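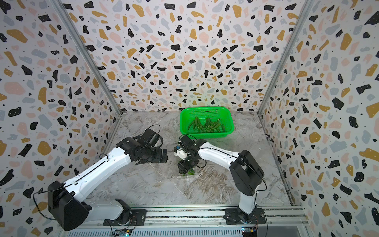
Robot Rules, Part 2: Hands Off!

Robot arms dont get tired. They also don't know you're there! So at Tamihana, kids and grown-ups follow rules.

Rule 1. Stay outside the walls. Arms swing fast.

Rule 2. Know where the stop button is. Big, red, easy to smack.

Rule 3. Dropped a chili pepper? Leave it. Ask Muthoni Temba, she stops the arms first.

Rule 4. Squeeze softly. That one's for the robot! A gripper can squash a pepper flat.

Rule 5. Long hair tied back, sleeves rolled upp.

Next time: robots with wheels.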